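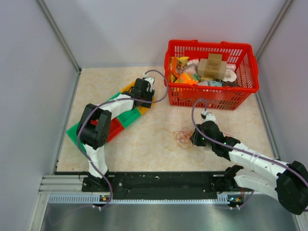
Chapter 3
Packaging, Unit Loads and the Retail Basket

Learning objectives

After completing this chapter, the student should be able to:
distinguish primary, secondary and tertiary packaging;
calculate the cube utilization of a unit load;
explain why basket composition affects packaging specification;
describe the behaviour of flexible and cord-like goods in mixed storage.

3.1 Scope of the chapter

Chapter 2 treated demand as a quantity of units per period. The unit itself was left undefined. In practice a unit may be a single snack package, a carton of such packages, or a wrapped pallet of cartons, and the cost of handling differs at each level. The present chapter defines these levels and introduces the measures used to compare them.

Primary packaging is in direct contact with the product. Secondary packaging groups primary packages for shelf replenishment or sale. Tertiary packaging permits movement by truck, rail or vessel. The boundaries are functional. A corrugated box that serves as secondary packaging in a grocery chain may be the primary package for a hardware item sold loose.

3.2 Cube utilization

Cube utilization is the ratio of the volume of the goods to the internal volume of the container that holds them. It is expressed as a percentage and is denoted U in this text.

U = (sum of item volumes / internal container volume) x 100

For rectangular cartons on a standard pallet, U is limited mainly by the fit of the carton footprint to the pallet deck. For mixed goods in an open container, such as a shopping basket or a tote, it is limited by item shape and by the order of loading. Flexible packages conform partly to their neighbours. Rigid boxes do not, and the voids beside them are seldom recovered unless small items are added last.

Worked example 3.1. A tote has an internal volume of 56 litres. The items placed in it have a combined volume of 35 litres. U is therefore 62.5 per cent. If the items are reordered so that a further 7 litres can be accommodated, U rises to 75 per cent. The container has not changed and neither has its handling cost, so the cost per litre falls by one-sixth.

3.3 The basket as a unit of analysis

Retail analysts use the word basket in two senses: the physical container carried by the customer, and the set of items recorded in one transaction. The two coincide only at the checkout. Katayama and Krawczyk, whose survey is discussed in Section 3.6, recorded 2650 transactions at Wondasport outlets and found that the centre of the distribution lay well below the capacity of the hand basket provided. Capacity was binding in a small minority of cases, nearly all of which involved one bulky boxed item.

The result has a direct bearing on packaging design. A reduction in the volume of the bulky item releases more basket capacity than an equal percentage reduction applied to any other item in the transaction. Vedent adopted this reasoning in January when it replaced a two-piece carton with a one-piece folded blank. The revised carton is examined in Case 3.2.

3.4 Cord, lace and other linear goods

Linear goods are those in which one dimension greatly exceeds the other two. Cord, twine, elastic and cable fall into this class. They present a difficulty for the measures above. The solid volume of a length of cord is small, but its occupied volume depends on whether it is coiled, carded, spooled or left unrestrained. Unrestrained cord also tends to entangle with adjacent lengths, which adds a separation cost at picking.

Veres defines the bulking factor, B, as the ratio of occupied volume to solid volume. Spooled cord has the lowest value of B and unrestrained cord the highest. For shipments of 1000 metres or more, spooling is normally justified on freight cost alone. For short lengths sold individually, the comparison must include the cost of the card or band and the labour needed to apply it.

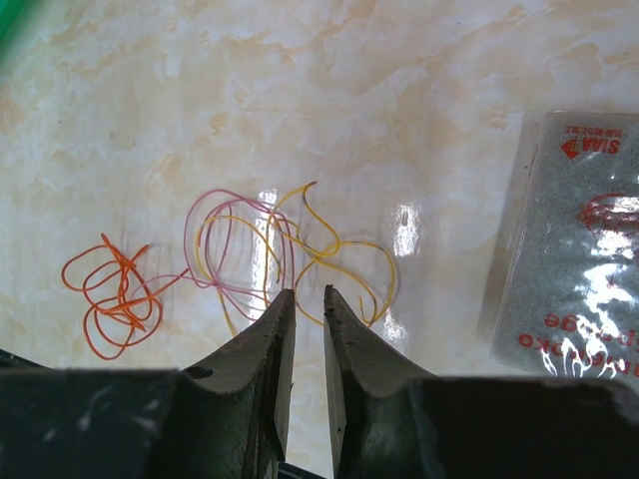
3.5 Key terms

Bulking factor: occupied volume divided by solid volume.
Cube utilization: item volume as a percentage of internal container volume.
Linear goods: goods having one dominant dimension.
Unit load: a group of items handled as a single entity.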